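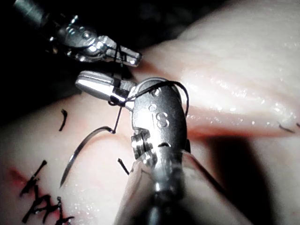 Metal polido, pulso articulado, marcação "iS" em relevo.

Zonance Junley, limpa-metais em pasta - review rápida

Comprei isto em junho, bisnaga de 200 g, depois de a Siiri Saarela me chatear semanas com o assunto. Ela usa em torneiras. Eu queria para talheres da minha avó, um bule e o corrimão da escada. Três coisas bem diferentes, portanto serviu de teste.

Primeiro o cheiro. Forte, tipo amoníaco com limão por cima. Janela aberta, sempre. Fiz a primeira sessão às nove da noite com tudo fechado e arrependi-me.

Aplicação: pouca pasta, mesmo pouca. Uma ervilha dá para uma colher de sopa e um garfo. Pano de algodão velho, esfregar até ficar preto, outro pano limpo para tirar. O pano de microfibra que vem na caixa não presta, larga pêlo e ao segundo uso já estava no lixo.

Talheres - muito bom. Saiu o amarelado todo, ficou brilho de espelho. Nos dentes dos garfos é uma chatice, a pasta seca lá dentro e tem de ser com escova de dentes. Lavar duas vezes com detergente antes de comer com aquilo, por favor.

Bule (inox, base queimada): assim assim. A mancha clareou mas continua lá. Tentei três vezes. Para queimado prefiro o pó da Mangubat, arranha um bocadinho mas tira. Custa menos tambem.

Corrimão: ficou lindo durante uma semana. Depois dedadas. O brilho alto mostra tudo, quem tem miúdos em casa que esqueça. Devia ter deixado acetinado como estava.

Embalagem fraca. A tampa rachou ao fim de um mês e a pasta começou a secar na ponta. Passei o resto para um frasco de compota. Escrevi para a loja, a Bikia, respondeu uma Chelsea Entwistle, simpática, mandou uma tampa nova sem discussão. Ponto para eles.

Há tambem a bisnaga de 400 g, fica mais em conta mas com aquela tampa não arriscava.

Não usar em: alumínio anodizado, dourados, nada com verniz. Está escrito atrás em letra minuscula, convém ler. Eu estraguei um puxador.

Nota: 4 em 5 para talheres, 2 em 5 para o resto. Voltava a comprar a pequena.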